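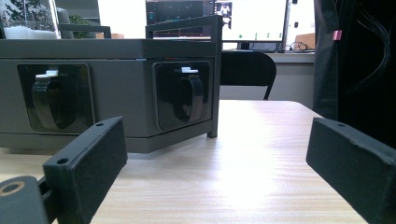
Madeira clara e preto mate, a mesa de hoje.

Pois é, fui à inauguração do túnel pedonal de Jemia. Eu sei, eu sei, passei dois anos a queixar-me do túnel, dos tapumes do túnel, do barulho do túnel às sete da manhã, e depois lá estava eu na primeira noite, de cachecol e com uma bifana na mão, toda contente.

Para quem não é de cá: o túnel liga o largo da estação à margem do Hevness, por baixo da linha do comboio. São 63 metros. Parece pouco, e a pé faz-se num instante, mas até agora quem queria passar de um lado para o outro tinha de dar a volta pelo viaduto da Mulligan, com aquele passeio estreitinho onde não cabem duas pessoas e um guarda-chuva. Com carrinho de bebé era uma aventura. Com malas, então, nem vos conto (conto, sim: uma vez perdi uma roda da mala na grelha do escoamento e cheguei ao comboio a arrastar aquilo como um cão teimoso).

A festa estava marcada para as seis e meia e começou às sete e tal, como manda a tradição. Houve discursos, três, e o som estava tão mau que só apanhei "mobilidade" e "orgulho" e depois outra vez "mobilidade". Houve banda. Houve fita, cortada com uma tesoura que não cortava e que tiveram de ir trocar. E depois apagaram tudo, o largo inteiro às escuras, e acenderam o túnel.

Olhem, fiquei de boca aberta! A Jistuvon, a empresa que fez a iluminação, pôs 2.000 pontos de luz no tecto, todos a acender em sequência da estação para o rio, primeiro num azul muito escuro, depois a clarear, até ficar uma espécie de dourado do lado da água. A banda tocava cá fora e as luzes iam mudando com a música, ou quase, porque a certa altura a banda acelerou e as luzes ficaram para trás. Achei isso uma delícia. Uma miúda ao meu lado gritou "está a nevar!" e metade das pessoas olhou para cima à procura da neve, eu incluída.

Só depois do espectáculo é que nos deixaram entrar, e aí foi mais confuso. Abriram as duas pontas ao mesmo tempo, de maneira que quem vinha do rio encontrou quem vinha da estação mesmo a meio, e ficou ali um novelo de gente com telemóveis no ar. Eu fui encostada à parede, devagarinho, e aproveitei para ver os azulejos. São verdes, de dois tons, com uma linha branca ondulada à altura do corrimão. Gosto muito. O chão é que me pareceu liso de mais, quero ver como se porta num dia de chuva com toda a gente a trazer água nos sapatos.

Outras coisas em que reparei, já que vocês me perguntam sempre pelos pormenores:

A rampa do lado da estação é suave e tem patamares, sobe-se bem. A do lado do rio é mais comprida e faz uma curva, e quem vem de bicicleta não vê quem vem a pé. Puseram um espelho, mas está tão alto que a mim só me mostrava o céu. Há elevador dos dois lados (na noite da festa só funcionava um). E não há um único banco! Nem dentro nem à saída, e olhem que ao pé do rio sabia mesmo bem.

Sobre o preço da obra não me vou meter, que da última vez que escrevi sobre isso tive 28 comentários num dia e só dois eram simpáticos. Digo só que o orçamento está afixado no átrio da estação, para quem tiver paciência para letras pequenas. E que continuo a achar que fechar a rua da Mulligan durante o Verão inteiro foi uma maldade para as lojas, a papelaria nunca mais recuperou a clientela e a senhora dos gelados mudou-se para a marginal.

Mas pronto, está feito e está bonito. Voltei lá na manhã seguinte, sem festa e sem banda, às oito e pouco, para ver aquilo a sério. Luz branca normal, gente com pressa, um senhor a passear dois cães, cheiro a tinta. Saí de casa à hora do costume e cheguei à plataforma tão cedo que ainda bebi um café, coisa que não me acontecia desde Fevereiro. A esse ritmo vou poder dormir mais um bocadinho todos os dias, e isso perdoa muito tapume.

O espectáculo de luzes repete-se todas as noites até ao fim do mês, às nove, com música gravada. Cada sessão tem entrada limitada a 55 pessoas dentro do túnel, as outras ficam a ver do largo, e se querem a minha opinião do largo vê-se melhor. Vão agasalhados, que do rio vem um vento que corta. E as bifanas são na roulotte da esquerda, a da direita só tinha farturas e já estavam frias.

Se alguém filmou a parte da tesoura, mande-me, por favor! Eu estava atrás de um senhor altíssimo e só vi os cotovelos.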